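5.3 Checking the paired tracks in Jivside

I do this bit with a cup of tea, as it's mostly looking. You want both grippers lined up in time before you let the planner anywhere near a cloth episode.

1. Open the episode and load both streams. Keep the shared clock ticked.
2. Drag to a moment when both grippers are holding the same bit of cloth.
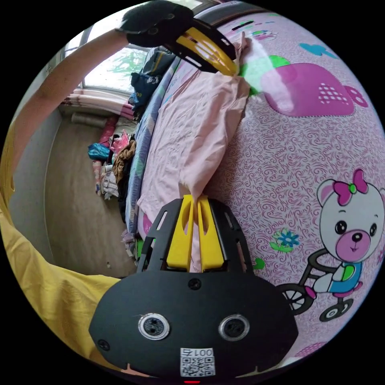 Fig. 5.3: Pink pillowcase held between two grippers.

3. Compare the finger widths on the two plots. If one closes more than 16 ms after the other, run Realign and look again!

Note: patterned sheets confuse the cloth mask (cartoon prints are the worst, I've found). Put the mask threshold up to 3 before you start fiddling with anything else.

4. Now find a stretch with the fingers open, and mark it as "approach".
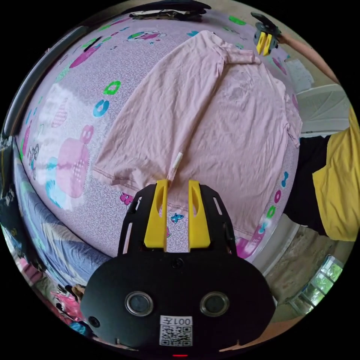 I then step forward with the arrow key until the width plot drops, and put the "grasp" mark there. Zoom right in, it's worth it.

5. Press Split. Jivside cuts the episode at your marks and saves a copy.

Caution: Split renumbers everything after the cut, so export your old labels first. I lost 101 of them in February and I'm still cross about it.

6. Send the copy to the Tustow planner and leave the replay speed at its lowest.
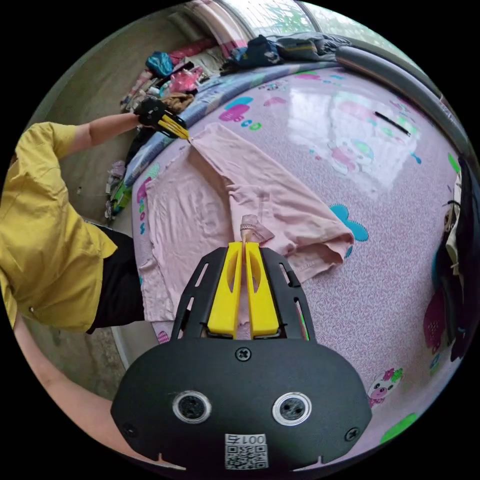

Çetinkaya wrote in on 23rd April to say that Realign gives up on episodes over 500 frames, and that splitting first and realigning each piece works fine. I've tried it and it does, so swap steps 3 and 5 for long ones.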